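From: Ieuan Griffiths
To: Flekgate Chapel members list
Date: 12/21/23
Subject: Re: Psalms at the evening service

Melina Kokkinos wrote:

> I've been coming to Flekgate since May and I have a question I was too shy
> to ask over the tea. Why do we read the angry psalms aloud? Last time it
> was 137, all of it, down to the verse about the little ones and the stones,
> and then we sang something cheerful and went home. I grew up with a prayer
> book that left those bits out. Is there a reason we don't? I'm not
> complaining, I would just like to know what I am supposed to be doing with
> my face while it is read.

Melina,

Looking at the floor is traditional. I have been looking at that floor for years and can recommend the knot in the board by the second radiator.

As to the question, I can only give you my own answer, and Mrs Quansah will no doubt give you a better one when she gets back from her sister's. We read them all because when the evening service was started it was agreed to go through the Psalter in order, start to finish, and begin again. There are 2,438 verses in it by the count written inside the cover of the pulpit Bible. Once you start leaving out the ones that make people uncomfortable you have to decide who is doing the deciding, and in this chapel that would take up to 60 years and split us in 2.

The better reason, I think, is that they are prayers. The man in 137 has lost his home and seen terrible things done, and he says to God exactly what he would like to happen to the people who did it. He doesn't go and do it. He says it, to the one person who can hear it without being harmed, and there the psalm stops. I used to think that was a poor excuse for a nasty verse. Then my brother and I fell out over our mother's house, and I found I had a fair few verses of my own, none of which scanned.

I would add that Paul tells us to bless those who persecute us, and I don't think 137 lets anyone off that. But I have met people who went straight to the blessing without ever admitting they were angry, and they were hard going at meetings.

You are right about the cheerful hymn. Whoever picks the hymns (it was me) had not looked up the reading. We could have had 748, which is slow and in a minor key and which the organ can just about manage. I will try to do better when we come round to 109, and I'd warn you now that 109 is worse.

If you want something to read, the vestry shelf has a thin green book on the laments, given by the Lanana family. Someone has underlined nearly all of it in biro, so ignore the underlining. Bring it back, as the last copy went to Aberystwyth and stayed there.

Other things, as I'm writing anyway:

Memo, our newsletter, needs its copy by the end of the month - short pieces please, and no more poems about the car park.

The carol sheets are in the porch cupboard, under the old carol sheets. Use the ones with the third verse.

Clean clothes for the winter collection can go in the back room. Please fold them if you can.
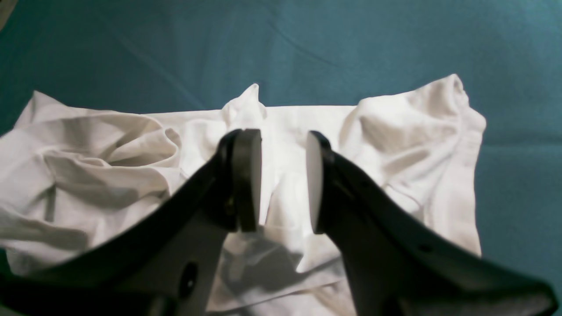
Readers for January

I still need people for the first two evenings. It is Psalms 140 to 143, all fairly short, with a certain amount about burning coals. Melina, you have a good clear voice, and if you are reading you needn't worry about your face, as the lectern hides most of it.

Ieuan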